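Grerside Hand-Held Gripper — Demonstration Guide
Section 6: Running a Garment Demonstration

6.1 Before visitors arrive
1. Charge the gripper for 30 minutes.
2. Wipe both lenses with a dry cloth.
3. Check that the yellow fingers close evenly.
4. Choose a soft garment. Dark fabric shows up well against the fingers.
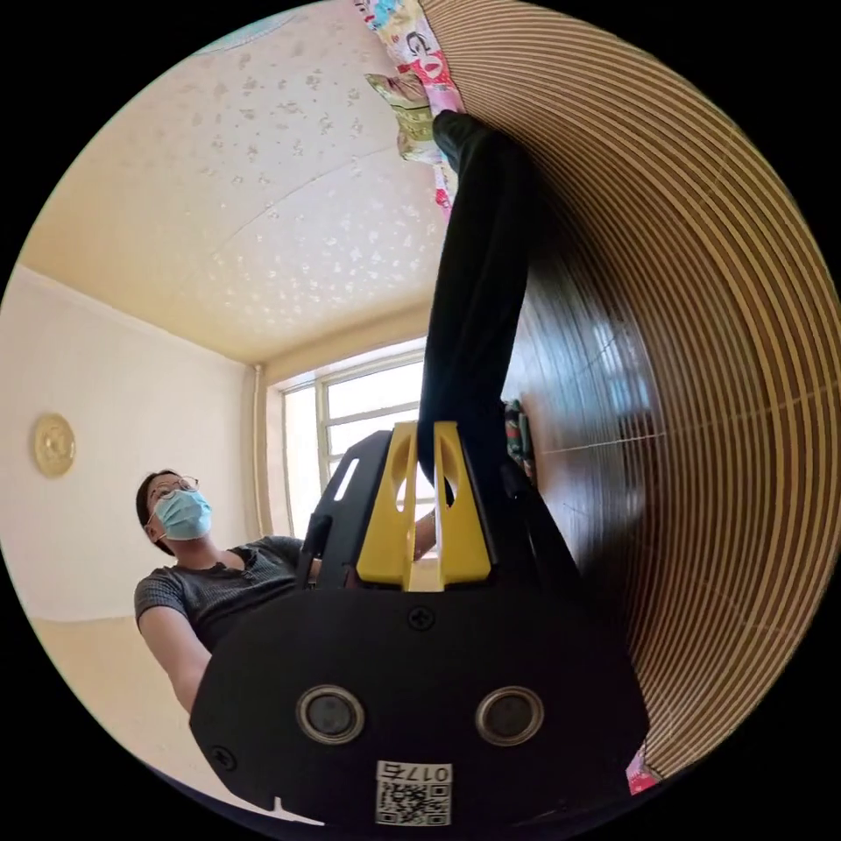

5. Close the fingers on a single layer where possible. Thick seams may slip at grip setting 2 or lower.

CAUTION: Keep free hands clear of the finger slots while the trigger is moving.

6.2 During the visit
1. Lift the fabric slowly and hold it still for visitors to see.
2. Keep the lenses uncovered — long items tend to fall across the housing when lowered. 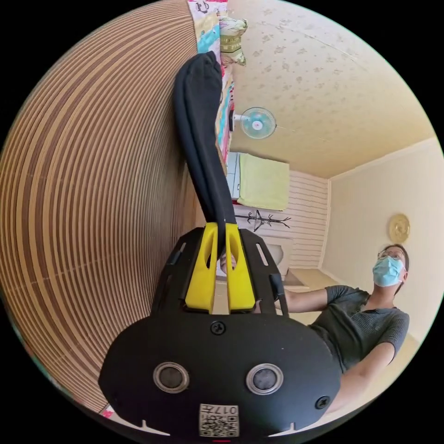 3. Lower the fabric onto a flat surface before opening the fingers.
4. Let visitors try the trigger one at a time.

NOTE: Stop after 11 lifts and check the finger screws. Replacement fingers are listed under Vusell parts in Section 9.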